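Fleece, Pilling and the Dryer: Notes from the Textile Care Desk

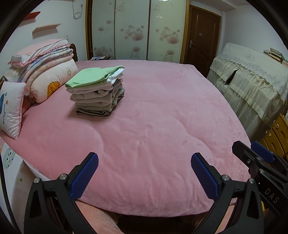
Most of the questions that reach this desk between October and March concern polyester fleece and plush. Members report that a blanket or pullover was soft when bought and turned rough within one winter. The usual assumption is that the fabric was poor. Sometimes it was. More often the cause is heat, and the damage was done in the first few loads.

Fleece is a knit. The surface is raised by wire brushes that pull loops of yarn out of the base, and the loops are then sheared or left as they are. Plush has a longer pile and is normally cut to an even height. In both cases the softness comes from many fine fiber ends standing free of one another. Anything that bends those ends permanently, or ties them together, makes the cloth feel coarse.

Two things do this. The first is pilling. Loose ends rub against each other or against another fabric, tangle, and form small balls. Cotton pills too, but the cotton fiber is weak enough that many pills break away in the wash. Polyester is strong, so the pills stay anchored. The second is heat setting. Polyester softens well below its melting point. Pile that is pressed flat while hot, then cooled, keeps the flattened shape. A packed dryer drum on the high setting supplies both the heat and the pressure.

Pile direction is sometimes mistaken for damage. A hand drawn across plush leaves lighter and darker tracks because the fibers lean differently and reflect light differently. These tracks brush out. Heat-set areas do not, or only partly.

Arben Janevski ran a small comparison for the desk last winter. He cut swatches from one Stiller plush throw and put them through repeated wash and dry cycles, half on low heat and half on high, with the same detergent and the same load of towels. The low-heat swatches showed light pilling at the edges. The high-heat swatches had lost most of their loft in patches by the end, and the patches felt stiff when rubbed against the nap. He did not measure drum temperature, so the result should be read as a comparison of settings on one machine.

The towels deserve a separate remark. They were included to make the load realistic, and they turned out to be the main source of lint. Cotton lint works into synthetic pile and acts as a core for new pills. Jhonatan Tamayo repeated the low-heat half of the work without towels, using other synthetics as ballast, and reported noticeably less pilling. If only one habit is changed as a result of this item, separating fleece from terry cloth is the one to pick.

Recommended procedure

Shake the item out and close any zippers. Turn garments inside out. Blankets can be washed as they are.

Wash in cool or lukewarm water on a gentle cycle. Use 2 tablespoons of liquid detergent for a full-size blanket in a standard top loader, less in a front loader. Powder can remain in dense pile if the water is cold.

Skip fabric softener. It coats the fibers and feels pleasant for a few days, but the coating collects dust and reduces the ability of the fabric to move moisture. Dryer sheets leave a similar film.

Spin at 1,000 rpm or lower. Faster spins remove little additional water from polyester, which holds very little inside the fiber, and they press creases into the pile.

Dry on a line or on the lowest heat. Take the item out while the thickest seams are still slightly damp and let it finish over a rail. Brush the pile once, in one direction, with a soft clothes brush.

Storage

Compression is less harmful cold than hot, but it still leaves marks over a season. Fold large pieces loosely and keep heavy items such as denim off the top of them. Vacuum bags are acceptable for short moves. For longer storage, a breathable cotton bag on a closet shelf is the better choice. Never bag an item straight from the dryer - let it reach room temperature first.

Removing existing pills

A battery fabric shaver works on flat fleece. It should not be used on plush with a long pile, as the blade guard pushes the fibers down and cuts them at uneven heights. For plush, a wide-tooth comb followed by small scissors is slow but safe. Members have asked about the Orik shaver and the Vindoto comb. The desk has tried both. The Orik clogs after 4 or 5 minutes on heavy fleece and has to be emptied. The Vindoto comb has rounded teeth and gave no trouble.

Members who want the swatch results in full can request sheet 492 from the desk. It lists the cycle settings for both sets and includes Tamayo's notes on lint. Wool and wool-blend blankets need different handling and are covered on a separate sheet, now being revised for December.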